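I gave up buying lunch in February. The sandwich place near the office in Zarnham had put its prices up again, and I was eating there most days without thinking much about it. When I went through my card statement I found I had spent $212 in one month on lunches, and I couldn't remember enjoying any of them.

My first plan was to cook on the weekend and carry boxes in. I did that for 14 days. By the end the rice was dry and I was tired of the same chicken. Kohei Ebihara, who sits across from me, keeps a drawer of dried noodles and a bag of frozen greens in the office freezer. He has eaten that way for years. He grew up near Kamata and says his mother did the same at her job. 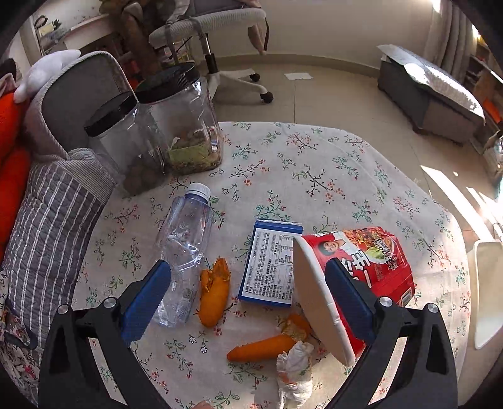
So now I keep a drawer too. The rule I set is that everything in it has to last at least three months and cook with hot water only. That means noodles, instant rice porridge, miso paste, dried seaweed and a jar of chili crisp. Eggs I boil at home and bring in.

Salt is the main problem. Some packets have close to 2,000 mg of sodium if you use all the seasoning, so I use half and throw the rest out. A spoon of vinegar or some lime makes up for a lot of it. Balakrishnan Subramaniam from the second floor adds lemon pickle, and I have started doing that as well – a small amount is plenty.

The other thing I changed was where I eat. At my desk I finished in a few minutes and was hungry again by 3 p.m. Now I take the bowl to the break room and leave my phone behind.

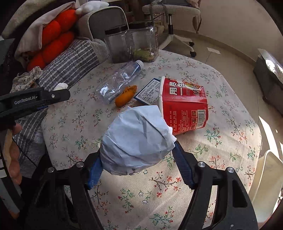 Does it really cost less once you add the extras? Mine does, even with the greens and the eggs, as long as I stay out of the sandwich place the rest of the week. I still go when someone is leaving or has a birthday.

Next I want to try drying my own mushrooms. The oven at home runs hot, so it may take a few tries.

Recent posts
Cleaning out the freezer
A walk from Zarnham to Jasto
My old rice cooker, and the new one
Two weeks without the car
Notes on the Zamness kettle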